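Notes from the Zallier set visit, June

The coach left at seven and reached the old grain store where *Zallier* is being filmed a little before nine. The series is in its second year of production and had not let visitors in before. There were 41 of us, mostly people who write episode reviews, plus a few competition winners. Phones went into paper envelopes at the gate and we got them back at lunch.

Our guide was Isla Lowther, who looks after continuity. She started us in the ferry office, which viewers will know from the first series as the room where Bogale hides the ledger. On screen it looks like a big room with a low ceiling. It has no ceiling at all, and two of the walls lift out. The ledger is there, filled in by hand up to page 60 or so and blank after that.

After the ferry office we had a half-hour break before the talk from the writers. 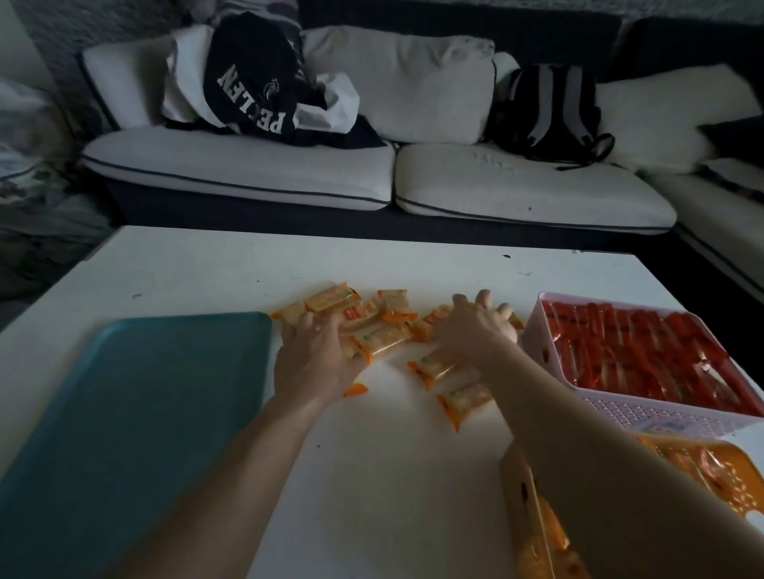
Will the second series pick up straight after the flood?

It starts four months later, with the town half empty and Bogale already gone. Tiruwork Mekonnen, the lead writer, told us the flood will be seen in flashbacks, mainly in the third episode.

She spoke for nearly an hour, and this was the best part of the day for me. Her view is that the first series gave away too much about the harbour company, Famis, in its last two episodes, so the new scripts keep Famis in the background until the middle of the run. I would have liked more on the sister plot, which was dropped without much explanation last year. She said it comes back and left it there.

Someone asked about the length of the finale. The first draft would have run well over two hours and lost most of a trial. Parts of the trial have been moved into episode six.

## The costume store

Upstairs there are 1,830 tagged items on rails, sorted by character and then by episode. Letay Tesfamariam runs the store. She showed us the grey coat from the pilot, which exists in several versions at different stages of wear. The torn one has its own box. We were allowed to handle the hats but not the coats.
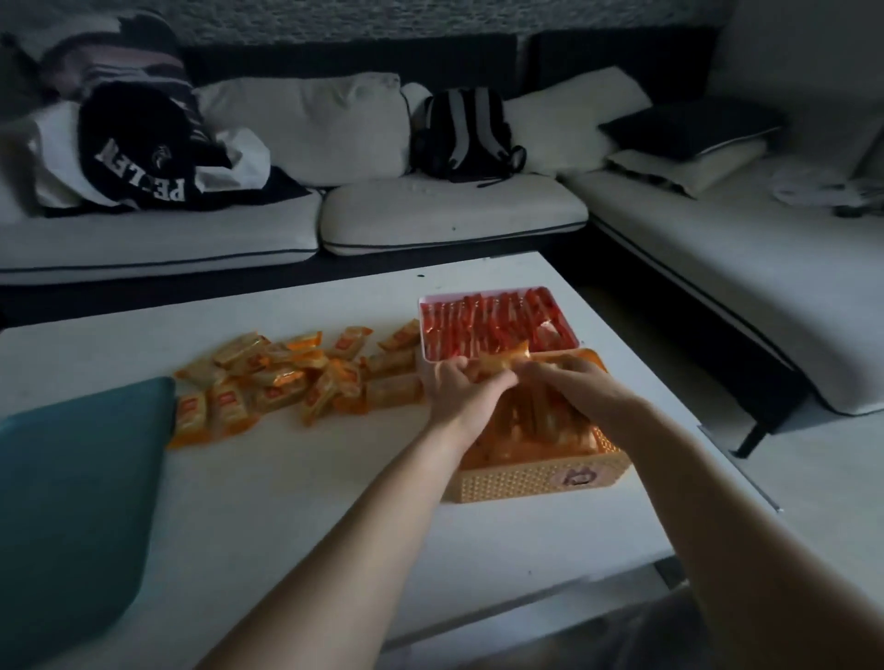
The new uniforms for the Famis guards are a darker blue than before, with the badge moved to the sleeve. Letay said the old badge caught the light in night scenes and had to be painted out in a lot of shots.

Lunch was in the canteen tent and ran late. Afterwards we were taken to the back lot to watch a rehearsal directed by Sixten Nygård. It was a short scene, two people arguing beside a lorry, and they went through it nine times. I can't say what the argument was about, as we all signed a form. Feven Derese was in it and stayed on to talk to people by the fence. She has learned to drive the lorry for this series and does most of the yard scenes herself.

The last stop was the sound room, where we heard the opening titles with the new music. It is slower and has lost the drums. Opinion on the coach home was split. I prefer the old one.

Practical points for anyone going on the next visit: the floor in the store is uneven, the only toilets are by the gate, and there is no shop. The stairs to the costume floor are steep and there is no lift. Places are given out by ballot through the fan newsletter, *Motero*, and the form asks for your shoe size, which is for the safety boots.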